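**How do extras get credited on a TV drama, and can I list it on my profile?**

Asked in: Film and Television > Getting Started

I did four days as a background performer on a series called Kirken, which was shooting near where I live. I was in the market crowd for three of those days, and on the last one the second assistant director pulled me out and had me hand a parcel to one of the leads and say "That's the lot." It was two takes from one side and one from the other, then they moved on.

The episode went to air in August and my bit is in it, with the line. My name isn't in the credits. I've gone through them on the broadcast version and on the streaming version and they list 14 cast members for that episode, one of whom has less to say than I did (she says "Sorry").

I was booked through an agency called Cotley and paid the normal background rate for all four days. I signed a voucher each morning and that was the only paperwork.

What I'd like to know:

- Should I have been credited, and is it too late to ask?
- Should I have been paid more for the day with the line?
- Can I put it on my profile as an acting role, or does it have to go down as extra work?

I'm not trying to cause trouble, as I'd like to work for them again. I also have an audition coming up for a theatre thing and I have next to nothing to put on the form.

---

**Answer 1** (marked as helpful by the asker)

I've done background and small parts for a fair while, mostly in television. Taking pay first, as it's the one with a time limit.

In most agreements, speaking a scripted or directed line moves you out of the background category for that day. You'd normally be upgraded on the spot: somebody from the AD department comes over with a different form and you sign it before you wrap. On a busy day this gets missed. Check your voucher for that date and see if anything was written in the notes box. Mine once had "upg" scribbled in the corner and I didn't notice until the money came through.

Ring Cotley before you contact the production. The agency made the booking, so the query should go from them, and it looks like ordinary bookkeeping when it comes from an agency. Give them the date, the episode number and the time your line appears. If you have the call sheet, send that too. Don't send them a clip you've recorded off the screen, just the time code.

Credits are a separate matter. Being upgraded doesn't automatically get you a credit. It depends on the contract, and on a lot of series the end credits have a fixed length, so only the performers the producers have agreed to list will go up. The woman who says "Sorry" was probably cast in the part beforehand and had a credit in her contract.
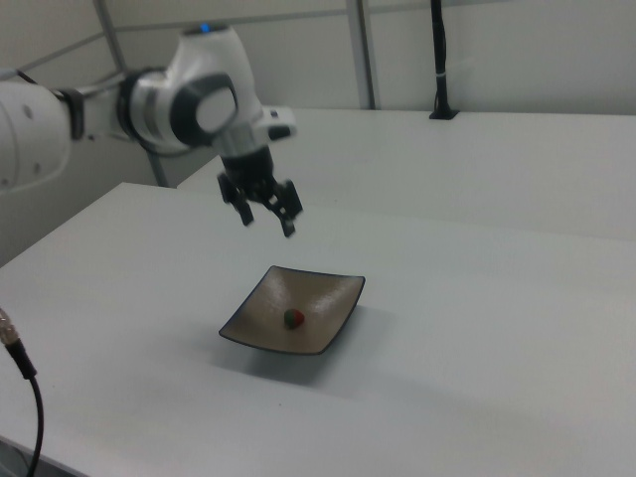 Can a credit be added after the episode has aired?

The production can add one to the streaming version if they agree a mistake was made, but the broadcast version usually stays as it is. I've seen it done once, and it took most of a year.

For the profile, write what you did. On a casting site I'd put the series title, then "Parcel Seller (featured)", or whatever the call sheet called you, and "uncredited" after it. Casting people are used to seeing "uncredited" and don't mind it. What they do mind is a background day listed as a supporting role, because they can check, and on a show with a small cast it takes them a minute.

On the public film databases, you can usually submit yourself with the uncredited tag. They might want to see evidence. Wait until the pay question is settled so you know how the production has you recorded.

---

**Answer 2**

Agree with most of the above, but I'd disagree about leaving it as "featured". If you had a line, you had a line. I put mine down as a speaking role, uncredited, and I've never been pulled up on it.

Also keep a copy of the episode while it's still available. I was in a thing called Fatevthorpe, a period drama, playing a porter with two lines. It was taken off the service and I never got hold of my scene. It would have been useful for a showreel, even at six seconds.

On money, the difference for me was 400 for the day against 69 on the background rate. That was under a different agreement from yours so don't quote it to anyone, but it's worth the phone call.

---

**Answer 3**

They probably cut your name for space. Happens all the time. I was in 32 episodes of something as a nurse and never got my name up once.

For the theatre form just list it, they won't care about the difference. Put any school or amateur stage work first.

---

**Comment from the asker**

Thanks all. I found the vouchers and the last one does have something in the notes box, though I can't read it. I rang Cotley and they've asked me to email a scan by Saturday. They said another person from the same day had already queried hers.

I've put "Market Trader (uncredited)" on the profile for now, as that's what it says on the call sheet. The audition is for the Metwally, the small theatre behind the library, so I'll put my two school plays first and Kirken under them.

**Reply to the above**

Send both sides of the voucher. On some of them the upgrade box is on the back.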